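2025年1月
文・ノクトゥラ・レコタ

展示会の朝、私はもう胸が高鳴って仕方なかった。プレルンモント社の新作発表会で、来場者の手をもみほぐす係を任されたのだ。ハンドマッサージの席は2つ、用意したオイルは100人分!

最初のお客さまは、靴音のやけに速い男の人だった。名刺入れを握ったまま座り、五分だけですよ、と念を押す。親指の付け根をゆっくり押すと、肩がすとんと落ちた。ああ、この瞬間が大好きだ。

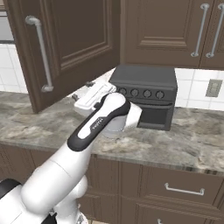 ホージャーさんは隣の席から、手のひらより先に手首を温めたほうがいい、そのほうが話も弾むから、と小声で教えてくれた。さっそくやってみたら本当にそうで、次の人は故郷の川の話を始め、その次の人は新作の説明書を自分から二冊も持っていった。

昼を過ぎると列は通路の角まで伸びた。クラメン社の人たちまで並んでいる(競合なのに!)。私は指が疲れるどころか、ますます調子が出てきて、鼻歌まで歌っていた。

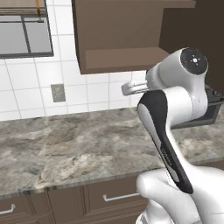 手をほぐす仕事を始めたのは、四月、祖母の手をもんだのがきっかけだった。台所の椅子で、祖母は目を閉じて長いこと黙っていた。あの台所にも茶色い吊り戸棚があって、オイルの瓶はいつもその中だった。背伸びして瓶を取る私に、祖母は必ず、急がなくていいよと声をかけた。

閉場のアナウンスが流れたころ、朝の男の人が戻ってきた。今度は名刺入れを鞄にしまって、両手を差し出している。
「五分じゃなくても、いいですか」
もちろん! 私は新しいタオルを広げ、最後の瓶のふたを開けた。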